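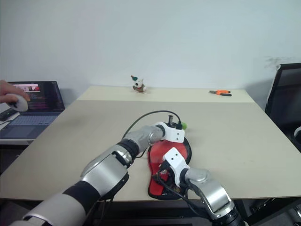 Que las cartas de Bendusport no se abrían, dijo Phùng, se archivaban, y que si Sinan Yurt quería leer alguna tendría que pedirlo por escrito.

Sinan lo pidió por escrito. Tardaron un mes en contestarle que sí, siempre que lo hiciera en la sala de abajo, con guantes y sin bolígrafo. Llevaba dos años trabajando en la oficina de correos del puerto y era la primera vez que bajaba a esa sala. Había una estufa, un reloj parado y un armario con las cartas que no habían encontrado a nadie.

La carta que buscaba tenía el número 1662. Lo sabía por el libro de devoluciones, donde alguien había anotado el nombre de su madre con tinta verde y, al lado, la palabra «ausente». Su madre no había estado ausente nunca. Había vivido en la misma casa de la calle de las Redes hasta que se murió, y en los últimos años ni siquiera bajaba al mercado.

Encontró el sobre en el tercer cajón. Era fino y tenía una mancha de humedad en una esquina. El remitente había escrito Muvarow, sin calle, y una fecha de octubre de la que faltaba el año. La letra era de su padre. Sinan la conocía de las etiquetas de los tarros, que su madre había seguido usando mucho después de que él se marchara, aunque dentro ya no hubiera lo que decía la etiqueta. En el tarro de «clavos» guardaba azúcar.

Phùng se sentó enfrente y sacó un termo.

—¿La va a abrir?

—Para eso he venido.

—Hay gente que baja y luego no la abre.

Sinan pasó el cortapapeles por el borde. Dentro venía una sola hoja escrita por las dos caras. Su padre contaba que en Muvarow había trabajo en el dique seco, que pagaban tarde pero pagaban, y que había alquilado dos habitaciones encima de una panadería. El calor de los hornos subía por el suelo y en invierno no hacía falta encender nada. Pedía que fueran los dos en el Nuka, que salía a primeros de mes. El capitán ya estaba avisado y los pasajes estaban a nombre de ella. Si no llegaban en ese barco, escribía, entendería que no querían ir y no volvería a molestar.

Después hablaba de una gotera. Decía dónde había dejado la brea y cómo había que calentarla, despacio, en el cazo viejo y no en el bueno. A la gotera le dedicaba más líneas que a los pasajes. La hoja terminaba con la firma y con una pregunta sobre si el niño había dejado de toser.

Sinan la leyó otra vez desde el principio. Recordaba la gotera. Caía al pie de su cama, en un barreño, y su madre lo vaciaba por la noche sin encender la luz. También recordaba el Nuka, porque todos los niños del puerto lo conocían: tenía la chimenea torcida y entraba siempre de lado. Es posible que aquel mes lo viera salir desde el muro, como lo había visto tantas veces.

—¿Quién escribía con tinta verde? —preguntó.

Phùng miró el libro de devoluciones y tardó un poco.

—El cartero de antes. Tenía esa manía.

—¿Por qué puso «ausente»?

—La cuesta de las Redes es larga. Cuando llovía, ponía «ausente» en toda la calle.

Phùng lo dijo mirando el termo. Luego llenó el vaso y lo empujó hacia el otro lado. Era té, muy cargado. Sinan se quitó los guantes para beber y Phùng no le llamó la atención.

Estuvieron allí alrededor de 45 minutos, según el reloj de la escalera, que sí andaba. Arriba sonó dos veces el timbre del mostrador y subió a atender la chica nueva. Cuando la estufa empezó a apagarse, Phùng explicó el procedimiento. El destinatario había fallecido, de modo que la carta pasaba al familiar más cercano, previa firma. También podía quedarse en el armario. En ese caso no se firmaba nada.

Sinan firmó. Dobló la hoja por donde ya estaba doblada y la metió en el bolsillo de dentro.

En la calle llovía. Subió la cuesta de las Redes con el cuello levantado y tardó lo que se tardaba siempre, menos de lo que decía la gente. En casa buscó la brea donde indicaba la carta, detrás de la viga del cobertizo. La lata seguía allí. La brea se había quedado dura como una piedra. Puso el cazo viejo al fuego, bajó la llama y acercó una silla.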